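Food Storage and Raccoon Visits at Woswood Campground
Student project report, Wildlife and People course

Last updated: Oct 31, 2018
Print this page | E-mail this page

Our group wanted to know whether food left out at campsites brings raccoons closer to tents. We worked at Woswood, a campground on the Stergiou side of the lake. The campground has 192 sites. We surveyed 165 of them after dark and wrote down any food or food wrappers left outside a vehicle or locker.

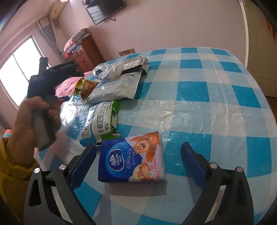
Each site was walked on 2 evenings. We stayed on the road and used red lights so we would not wake campers or scare the animals. A site was marked "open" if food was out on either evening and "closed" if it was not. Coolers with a latch counted as closed at first, but we changed this after we watched a raccoon open one.

Raccoons were seen more often at open sites. The difference was largest in the loop by the creek, where the trees come close to the tables. Sites near the restrooms had few sightings of any kind -- probably because of the lights and foot traffic.
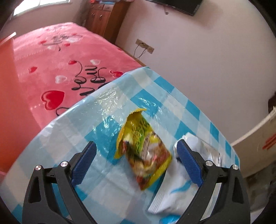 We also set up trail cameras at the creek loop. They saved 3,000 pictures, and most were of moving branches. The useful ones showed raccoons checking the same tables in the same order, which suggests they had learned the route. We could not tell individual animals apart, so we did not try to estimate how many live there.

There were problems with the method. A busy night and a quiet night are hard to compare, and some campers put their food away when they saw us coming. We would like to repeat the walk in December, when fewer sites are in use.
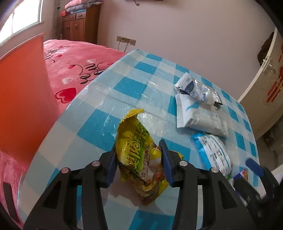 Opened snack bag on a checked tablecloth.

We recommend a locker at every site in the creek loop and a sign at the check-in window.

Related items
Squirrel Counts at Cikeo Park
Deer Crossings on Jelisix Road
Trash Can Lids and Crows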